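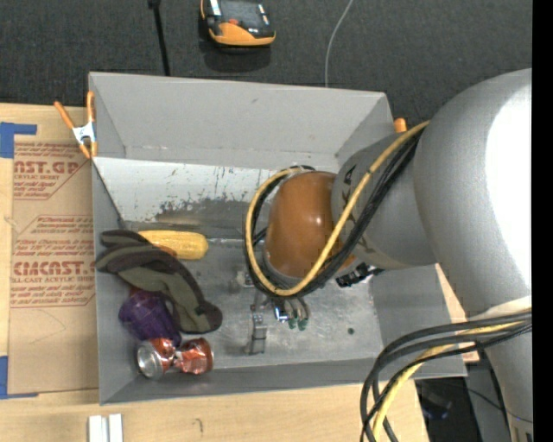
Sweetcorn is a type of maize grown to be eaten while the kernels are still soft. It differs from field maize, which is left to dry on the plant and is used mainly for animal feed, flour and starch. In sweetcorn the sugar in the kernel turns to starch more slowly, giving it its taste.

Growing

The plant is an annual grass. It needs warm soil to germinate and does poorly in cold or waterlogged ground. Seed is usually sown in blocks, as the pollen is carried by wind from the tassels at the top of the plant to the silks lower down. A silk that receives no pollen leaves a gap on the cob. Most plants bear one or 2 cobs.

Sweetcorn crosses easily with other maize growing nearby, and the kernels that result may be starchy. Growers keep different types apart by distance or by sowing them at different times. At Nendetti, a market garden district of small plots, growers agree to leave 300 metres between sweetcorn and field maize.

Harvest

Cobs are ready when the silks have turned brown and a pierced kernel gives a milky juice. Clear juice means the cob is unripe, and a thick paste means it is past its best. Older varieties lose their sweetness quickly after picking and are best cooked the same day. Later kinds, sold as supersweet, keep for longer in the cold.

Varieties

Kernels may be yellow, white or a mixture of the two. Amon is an early yellow variety with short cobs, suited to cool summers. Sasaki is later and taller, with white kernels, and was raised by the plant breeder Mitsuko Sugiyama from roughly 900 trial plants. It is prone to falling over in wind and is often earthed up at the base.

Cooking

The cob is boiled, steamed or grilled, with or without its husk. Salt is generally added after boiling. Kernels cut from the cob are used in soups, fritters and salads, and are also tinned or frozen.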